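4.2 What the job turned into

I should say up front that I went into the Bortolotti canteen expecting to write about speed. That was the pitch when the company brought in the Zindero table-clearing arms: more tables cleared per shift, less waiting for a seat. The people I talked to hardly ever brought speed up. They wanted to talk about where their hands were all day, and who got the blame when a bowl broke.

A bit of background before I get into that. The canteen seats 400 at lunch and has 40 people on the floor staff, most of them part time. Before the arms came in, clearing was what you did when you weren't doing anything else (wiping trays, refilling the water, chatting with the regulars), and everybody did some of it. Afterward it became a thing that belonged to the machines, with two people per shift assigned to look after them. The company calls these two "table leads." On the floor they're called "the sitters," which should tell you something about how the role was received!

I shadowed the sitters from April 2025 until the end of June, and I also sat in on their training, which is done almost entirely in Zinis, the simulator that comes with the arms. A trainee watches a run, pauses it wherever they like, and marks the moments when they'd step in. The trainer then goes through the marks with them and they argue. I loved these sessions. People who'd told me in interviews that they "just babysit a robot" turned out to have very strong opinions on how you pick up a dish, and they backed them up with years of burned fingers and chipped rims.

What changed most, as far as I can tell, is that a skill people had in their hands had to be put into words. An experienced clearer knows from across the room which plate is going to be awkward. She doesn't think about it, she just comes at it from the other side. Now she's got to say so, early enough that somebody can press a button, and in terms the log will accept. The log had a menu of 2 reasons for stopping an arm when I arrived, "obstruction" and "other," and I read through 100 stop entries from the first weeks. Nearly all of them said "other." Management read that as sloppy reporting. The sitters read it as a lousy menu, and having watched them work I'm on their side.

There's also the question of looking. Each station in Zinis gives the sitter a close view at the gripper and a wider view of the room, and people pretty quickly sort themselves into close-view people and room-view people. The room-view people tended to be the old hands. One of them told me the close view made her feel like she was "reading the paper with her nose on it." The newer staff liked it fine, and a couple of them hardly used anything else.

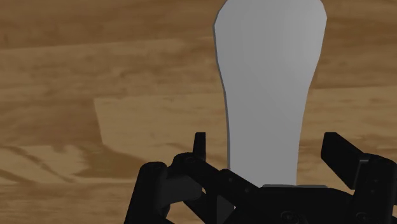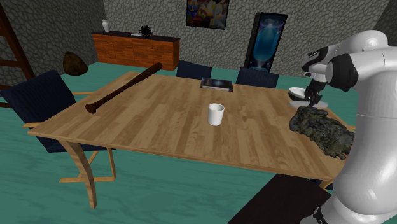
Figure 3. Simulated table work: gripper close-up first, then the room with the arm at the table.

Disagreements between the two camps were the best material I got all year. Take a pause of the kind in Figure 3. Up close, you've got a flat gray piece between the fingers with bare wood showing on either side of it, nearer to the left finger than the right, and a close-view person will want to talk about centering before anything else. Go out to the room and the talk shifts. There the gripper hangs over a bowl and a thin pale slab and hides part of the bowl, while the white cup stands off on its own with plenty of free tabletop around it. "I'd have gone for the cup," a room-view trainee said about a layout like that one, and the trainer asked why, and it took her three tries to get it out: you take the thing with space around it first so you've got somewhere to put your other hand. But the arm has no other hand. She laughed, then got a little annoyed, and the group spent the rest of the session on which of their habits still made sense and which were really about having two arms and a hip to hold the door with.

I came back to that session a lot when I was coding the interviews. Several people used the word "translating" for what they do now, and they mostly didn't mean it as a compliment to the job. Translating is tiring, and at Bortolotti it's paid the same as clearing was. The Tendine site, which I cover in Section 5, put its leads on a separate pay grade from the first day, and the complaints I heard there were of a very different kind (scheduling, mainly, and the headsets).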